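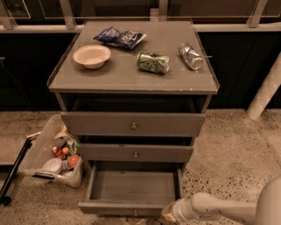 Drodoseo open day, Tuesday afternoon

I went because the flyer promised "tidying you can watch from start to finish," and because parking was free. The tour cost nothing either, though by the second room we had been handed a price sheet from Limsakul, the furniture people, with a three-drawer unit on it at $189.

For $189 I would want better paint. The unit on the floor had chips along the front edge of the top. Sivaprasad Pillai, our guide, called it "a normal household surface." Fair enough, mine at home is worse, but mine isn't for sale.

The idea is simple. Somebody's snack time gets left on top of the drawers: a bowl, crushed cans, crumpled blue bags. Then it all has to go where it belongs. I asked where a crushed can belongs in a three-drawer cabinet and got a long answer about categories. I still think it belongs in the recycling.
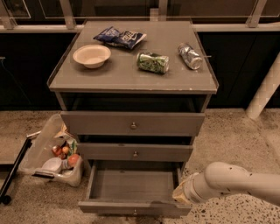 I was more taken with the clear bin on the floor beside the cabinet. It had red fruit, a white cup, a plastic bottle and packaging all in together, which is a fair copy of my kitchen counter on a Sunday. Whether the bin is where things come from or where they end up, I couldn't get a straight reply. Pillai said both. Amnuay Tanasarn, who took over after the coffee break, said it depends on the day.

The bottom drawer is a decent size, I'll give them that. Plain flat floor inside, no dividers. The knobs are small and round, and I wonder how they'd hold up to a family.

According to the handout, 452 visitors signed up and the building covers 2,570 square feet. It felt smaller. The coffee was weak and the cookies ran out before three. They're doing it again in August, and I might go if they let us open the drawers ourselves.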